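Drudier opens its teaching bench at Pretton: come and show a robot how to handle a processor

Pretton, Thu 20 October

I've been wanting to write this one for months, so forgive me if I go on a bit. Drudier is opening its teaching bench to outside visitors, and from December anyone who repairs, sorts or builds computers for a living can book a session with us and teach a robot arm part of their job.

We call the system Marikar. You sit at a small copy of the arm, move it with your own hands, and the big arm on the bench does what you do. Every go is saved, joint angles and wrist camera together, and the saved goes are what the robot learns from. If you'd like to push the arm about directly (some people much prefer it), you can switch to hand guiding and lead it by the wrist.

Our first set of recordings is all desktop computer parts, and we've got 3,261 of them so far. Of those, 1,183 are processors, which turned out to be everybody's favourite and also the thing that made us swear the most. A processor is thin and square and shiny, and you want to hold it by its edges, at an angle that still lets you see where it's going.
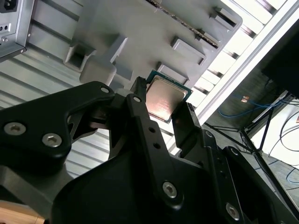 I did a fair few of these myself, badly. My early ones are full of dithering — I'd bring the chip up to the fixture, lose my nerve and back off again. We kept them in. A robot that has only seen tidy, confident moves has no idea what to do when it comes in crooked, and my wobbly corrections gave it something to go on. The training team were very polite about it.

The other thing we learnt is that speed matters less than we'd thought. We asked people to go slowly for the last bit and do as they pleased on the way there, and the recordings got much easier to work with.

Sessions last 80 minutes, including a practice run on the controls, and you don't need to have touched a robot before. Bring your own parts if they fit on the bench! We'll send you a copy of everything you record, and you can tell us if you'd like it left out of the shared set.

We're also putting 752 of the processor recordings up for download when the bench opens, failed goes and all, with the notes we made on each. A second bench is planned for our Prurkerberg workshop, but I've been told not to promise a date, so I won't.

Bookings are open now through the Drudier front desk at Pretton. Press are welcome to come and have a go before we open — just ask for the Marikar team when you get in touch.

Ends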